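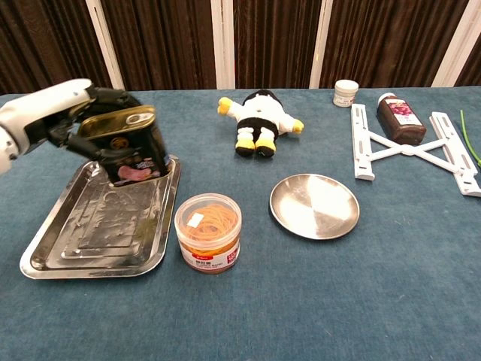 Melis: a collection of guided relaxation scripts and practice diaries

Melis is a little library of guided relaxation scripts, with a set of diary entries written by the people who tried them. It started life as a folder on my desktop that I kept emailing to colleagues, and after the fifth or sixth version went astray I was persuaded (thank you, Ohemaa) to tidy it up and put it somewhere sensible. If you work with people who have trouble settling, or you're studying how they talk about settling, I hope there's something in it for you.

What's in the folder

scripts/ holds 18 scripts as plain text files, one script to a file. They range from a very short breathing practice you could do in a parked car through to a long body scan that most people do lying down. Pauses are written in square brackets, like [pause] or [long pause]. I haven't put seconds on them. I did in the first version and people read them like a stopwatch, which rather spoiled the mood.

diaries/ holds 400 diary entries in one CSV file, one entry to a row. The entries were typed by the participants themselves on their own phones or computers, usually in the evening, and they vary enormously. You'll find a single word ("fidgety") next to a whole page about somebody's mother-in-law.

notes/ holds my own comments on how each script tends to go in a session. These are opinions from one counsellor's room, so please treat them that way.

Columns in the diary file

entry_id: a plain number, in no meaningful order. Rows were shuffled before release.
writer: a made-up code for each participant, so you can follow one person's entries.
script: the file name of the script they used, or "own" if they went off and did their own thing, as a good many did.
before: how tense they felt beforehand, from 0 to 10, by their own reckoning.
after: the same again once they'd finished.
finished: yes, no or fell_asleep. I added the last one after the first fortnight, for obvious reasons.
text: the entry itself, spelling left alone.

Blank cells mean the person left the question blank. Please don't read them as zeros! A zero on the tension scale is a real answer, and there are some lovely ones.

How it was put together

The scripts were written by me and then read aloud, over and over, by Kwame Sulemana, who has a far better ear than I do and who took out nearly all of my adverbs. Two of them (grula_short.txt and grula_long.txt) grew out of the evening group we run at Grula, and they still have a bit of the group's flavour - there's a line about the kettle that I was told firmly not to remove.

Participants were adults who were already coming along to groups at Grula or at the Abubakari centre, and they joined if they felt like it. They were given a sheet explaining what would be kept and what would be shared, and they could pull any entry, or all of them, right up until the file was closed in February. A handful did, and those rows are gone for good. I don't keep a private copy.

Ohemaa Atinga read every entry before release and took out names, workplaces, streets, schools and anything else that might point to a particular person. Where something was taken out you'll see a word in brackets, such as [sister] or [town]. She was generous about what counted as identifying, so occasionally a sentence has more brackets than words in it. We'd sooner have that than the alternative.

What it's good for, and what it isn't

I've used the scripts with individual clients, with groups and once, a little nervously, at a staff training day. The diaries have been handy for teaching newer counsellors what people really say about relaxation exercises, including the grumbling. A student of mine used them to look at the words people choose for tension in the body, and found "jaw" and "shoulders" everywhere.

Please don't use the before and after scores to claim that the scripts work. There was no comparison group, people chose which evenings to write, and anyone having a rotten time with it was free to stop, so the numbers lean towards the folks who liked it. They're included because readers kept asking for them, and because they make more sense of the text beside them.

Please also don't use the entries to build anything that guesses at a person's diagnosis. We never asked about diagnoses and there's nothing in the file to check a guess against.

A word of care: body scans and breath-holding don't suit everybody. Some people who've been through trauma or who live with panic find that turning their attention inward makes things worse, at least to begin with. The notes folder says which scripts can be done with eyes open and which have a version that pays attention to sounds in the room instead. If you're trying these on your own and they leave you feeling worse, it's fine to stop, and it's worth having a chat with your GP or whoever looks after you.

Language

Everything is in English, mostly Australian English, with the odd phrase in Twi that the writer was happy to leave in. I haven't translated those, as I'd only get them wrong.

Known problems

The file vultden_walk.txt has a paragraph repeated near the end. People who'd used it said they liked hearing it twice, so it has stayed.
Long entries were trimmed to 200 words by the first form we used. The later form had no limit.
A few writers put their scores in the text and left the columns empty. We haven't moved them across.
Apostrophes from some phones come through as odd characters. Opening the CSV as UTF-8 fixes most of them.

Sharing and changes

You're welcome to read the scripts aloud, record them, change them to suit your own voice and pass them on, so long as you say where they came from and don't charge for them. The diaries can be used for teaching and research, but please don't try to work out who anybody is, and please don't quote an entry in full.

Version 2 added the sound-based scripts and corrected the script names in the diary file, where several entries had been matched to the wrong body scan. If you downloaded the earlier version, do swap it over. Corrections and suggestions are always welcome, and so are new scripts, particularly anything for people who can't sit still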